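This site uses cookies to remember your settings. Accept | Decline

Kesine – table-clearing item set, README

Version 2. Covers the play food, board, tray and cloth used in the Kesine table-clearing tasks.

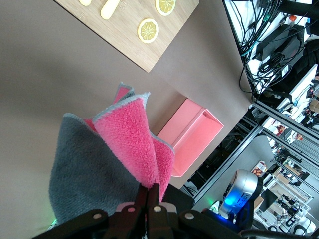
Each task starts from a written layout and ends when every item is in its listed place. Layouts are plain text, one per file, 200 files in all. Positions are given by table region (left, centre, right), with an optional note on angle.

Items

- board: light wood, engraved. Food goes on top.
- food: toy pieces, including yellow lemon slices. Slices are interchangeable in the scoring.
- tray: pink, rectangular, low walls, open top.
- towel: microfibre, two-toned, grey and pink. Either side may face up.

Known problems

- Layouts from the Foteo batch use "cloth" for the towel. Treat the two words as the same.
- Two layouts in the Bastent folder list the tray twice. Ignore the second line.
- Fold state is recorded only as "flat", "folded" or "bunched" – anything finer was dropped after version 1.

Naming

Folder, underscore, layout number, e.g. seidel_014.txt. Numbers are not reused.

Contact: Kesine data desk | © Kesine | Back to top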